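Reading time: 2 min

The planner had one bad habit. Given a lid, it would open the lid, and then it would go back and check that the lid was open, four times, as if the answer might change.

I was on the perception side at Pugh. The planner belonged to Rirneck, and the hinge model that tied the two together was called Jetska, after a boat. I had 80 demonstrations to label before Monday and had done 7.

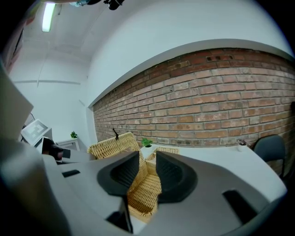

Why does the planner check the lid again?
The hinge estimate carries a confidence score, and the planner asks for a fresh one whenever the score drops below its limit.

I had typed that into the wiki in September and believed it. On Sunday night I opened the log, 2018-11-04, and found the score had never dropped. It sat flat for 800 lines. The planner asked anyway.

I made coffee and read the lines again from the top. Each request had a short note attached, a field I didn't remember adding. Most of the notes were blank. One said "still open."

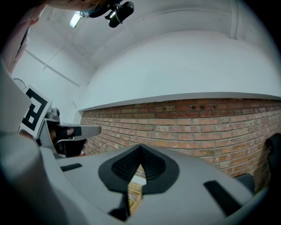 I searched the code for the phrase and found nothing. I searched the Tesatton branch, the old one, and found nothing there either. Then I went through the demonstrations I had labeled. In every one, after the lid was open, the grippers stayed where they were a moment longer than they had to. I had marked those moments as idle.

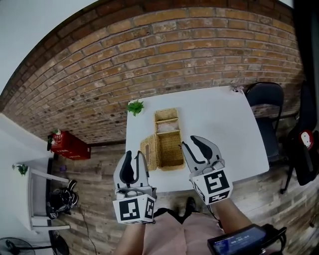 So it had learned the waiting along with the rest. I could cut the idle segments and retrain by morning. The script was already written. I changed the label from "idle" to "look," saved the file, and went on to number 8.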